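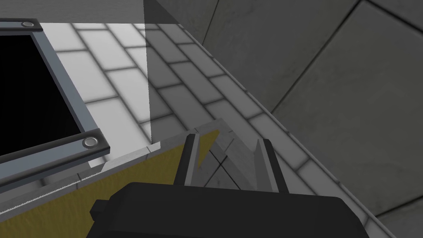
Section 2: Setting up your Pridis 3303 bread proofer

Welcome to the fun part! Once the proofer is standing level and the water tray is in, you're one short warm-up away from your first batch of dough. Set aside a quiet half hour for this and keep the quick card from the lid pocket next to you.

Choosing a spot

Pick a countertop away from the stove and out of direct sun. Leave a hand's width clear on both sides so the vents can breathe. A drafty window isn't a disaster, but the proofer will cycle on and off more often and you'll hear the relay click.

Unfolding the cabinet

1. Lay the folded cabinet on the counter with the hinge side facing you.
2. Lift the back wall until the two latches snap.
3. Swing out the side walls and press the bottom edges into the groove. They're stiff the first few times – push low down, near the corners.
4. Set the rack on its feet. The feet with the rubber caps go toward the front.
5. Slide in the water tray and fill it to the lower line.
6. Close the lid and plug in the cord.

Note: If you bought your cabinet together with the Findov stacking rack, leave the standard rack in the box. The two don't fit at the same time.

Caution: Never fill the tray with the cord plugged in. Unplug, fill, wipe up any drips, then plug back in.

The first warm-up

Run the proofer empty once before any dough goes near it. Set the dial to the middle mark, close the lid and let it go until the green light stays steady. There may be a faint smell from the heating plate. It fades, and you won't notice it on later runs.

Now put a thermometer on the rack and check it against the dial. If they disagree, trust the thermometer and shift the dial a little. Write your own setting in pencil on the quick card. Every kitchen is different, and this little bit of fiddling pays off in beautiful loaves!

Your first dough

Start with something forgiving. Joni Kiiskinen, who tested recipes for this manual, likes a plain white sandwich dough in a wide glass bowl, and we're with him on that. You can see the sides rise, and you learn what doubled really looks like. The recipe is in Section 6.

Cover the bowl loosely. A plate works fine, and so does a damp towel if the tray is running dry.

Note: Rye and other heavy doughs rise less than you might expect. Go by the feel of the dough: a floured fingertip should leave a dent that fills in slowly.

If the light blinks

Two quick blinks mean the lid isn't fully closed. Open it, check that the towel isn't caught in the seam, and close it again. A slow, steady blink means the tray is empty.

Caution: The heating plate stays warm after you switch off. Let it cool before folding the cabinet.

Replacement trays and latches are sold under the Partanen name and fit all 3303 models.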